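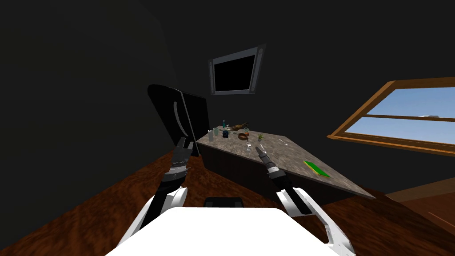 What is demonstration collection in robot learning?

Demonstration collection is the recording of a robot performing a task under the control of a person or a scripted planner, so that a learning system can later be trained to produce the same actions from the same observations.

Overview

A demonstration, also called an episode, is a time-ordered set of observations and actions. Observations usually include one or more camera streams and the joint positions of the arms. Actions are the commands sent at each time step, expressed either as joint targets or as changes in the pose of the gripper. Most collections also store a short written instruction, such as "put the cup in the bowl."

Collection in simulation

Simulated collection replaces the physical robot with a model in a physics engine. Household settings are common, among them a kitchen counter set with a cup, a bowl, a bottle and a potted plant. Object positions can be reset without manual work, and the exact state of every object is available for checking success. The main weakness is the gap between simulated and real contact — friction and soft materials are hard to model.

The Mamico set, a simulated collection of counter tasks, holds 2,000 episodes across 6 tasks. Its operators worked through Troster, a teleoperation program that maps two hand controllers to the two arms of the robot. Each episode was limited to 300 time steps.

Camera placement

A head view shows the general layout of the work area. A view from the gripper shows the fingers and the space between them at close range, but can lose the target behind the palm or in a dark part of the room. Policies trained on both views are usually given the streams as separate inputs.

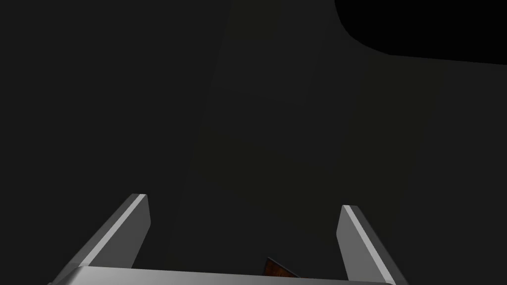 Filtering and labeling

Raw episodes are filtered before training. Common grounds for removal are dropped objects, long pauses and collisions with furniture. In the Shirima procedure, about 80 percent of episodes are kept after an automatic check, and the remainder are replayed by a reviewer. Pena, a later variant, keeps failed episodes under a separate label for use in training success detectors.

See also

Imitation learning
Teleoperation
Domain randomization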